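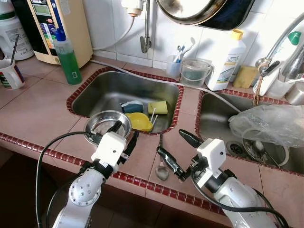
Sisgate Support
Water under a double sink comes from one of three places in most of the tickets we see: the drain connections, the faucet base, or the joint where the basin meets the tile. Please don't reseal anything yet. Run each basin separately with the other one dry, and tell us which run puts water underneath. If you have already applied sealant, say which product and where.

Ticket 2752
Category: Kitchen, sinks and counters
Status: Open, waiting on customer
Subject: Water below counter after dishes, tiled-in double sink

Original report

Water collects under the counter after the dishes are done. It does not happen every time. The sink is two stainless steel basins set into a counter of square pinkish-beige tile. The rims of both basins are trimmed with small dark red mosaic tile, and so is the front edge of the counter. The amount is small, up to 800 ml on the worst evening, measured by wringing out the towel into a jug. Nothing shows on the wall behind. I need to know whether this is a drain repair or a tile repair before I book anyone, as Butik quotes for the two separately.

No sealant has been applied. The grout was last cleaned in March with Zustlow powder and a stiff brush.

Log

Test 1. Right basin, drain only.
Cleared the basin down to the strainer first. A plastic bag lying in there will float over the drain and slow it enough to spoil the timing. Poured in one bucket, directly over the strainer, without touching the walls or rim. Drained at normal speed. Paper towel laid under the trap and both slip nuts stayed dry.

Test 2. Left basin, drain only.
Same method. Paper towel dry at the trap. One drop at the upper slip nut, wiped off, did not come back on a second bucket. Hand-tightened the nut a quarter turn anyway.

Test 3. Faucet base.
Untied the brown string from around the base and dried the metal. Ran the faucet into the right basin for 16 minutes, moving the lever through its range every so often. No water at the base, none below. Faucet ruled out. Left the string off so the base can be checked at a glance.

Test 4. Left basin, standing water.
Plugged the drain and filled the basin to a little over half. Left it for 32 minutes. Level unchanged against a pencil mark. Nothing below.

Result so far: neither drain leaks, the basins hold water, the faucet is sound. That leaves the rims.

Sisgate Support
Agreed on the drains. For the rims, wet one side at a time with a sponge. Squeeze it out slowly along the grout line and wait before moving on. A hose or a sprayer covers too much at once and you won't know which side let the water in. Front edge of the left basin first, please. 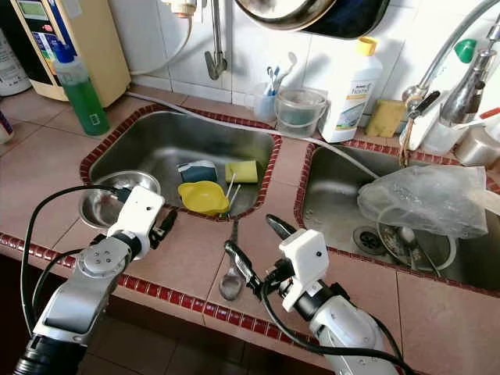 Olatunji

Test 5 done on 21st April. Notes on setup, then readings.

The left basin is where the dishes get done, so that is where things pile up: the yellow citrus juicer, the sponges, a shallow steel bowl. All of it came out before the test. The spoon on the counter between the basins went too. Anything lying on the tile by the rim holds a film of water under it, and that water keeps creeping into the grout after the rest has dried. The gray hose along the back was moved off the counter completely.

Dried the tile and all of the red trim with a towel, then with a hair dryer on low. Fresh paper towel below, marked in pencil as front, back, left and right for each basin.

Left basin, back rim: dry.
Left basin, left rim: dry.
Left basin, right rim, facing the other basin: dry after the first sponge, dry after the second.
Left basin, front rim: wet spot on the paper after the second sponge. Repeated after drying everything again. Wet spot in the same place.
Right basin, all four rims: dry.

Pressed along the front trim of the left basin with a thumbnail. The grout gives way slightly next to the steel near the left-front corner. The mosaic pieces themselves are tight. Could not find a cracked tile.

This fits the pattern in the report. It leaks on days when a lot of washing up goes over the front edge and not on days when the basin only gets rinsed.

Question for support: can I rake out and refill only the front joint, or does the whole rim have to be done in one go? I would prefer to leave the sound grout alone.

Sisgate Support
Front joint only is fine if the other three sides tested dry twice. Rake out the joint between the steel and the first row of mosaic, end to end, including both corners. Leave the grout between the mosaic pieces. Vacuum, wipe with rubbing alcohol, let it dry overnight, then fill with a flexible silicone. Regrouting that line with hard grout will give you the same gap again, as the steel moves when hot water goes in. Keep Zustlow off the new joint.

You can cancel the drain half of the Butik quote.

Olatunji
Drain half canceled. Joint raked out, both corners included. The old material came away in crumbs at the left end and had to be cut at the right. Using the right basin only until the silicone has cured. Will repeat test 5 on the front rim and post the reading. Please keep the ticket open until then.

Status changed: Open, retest pending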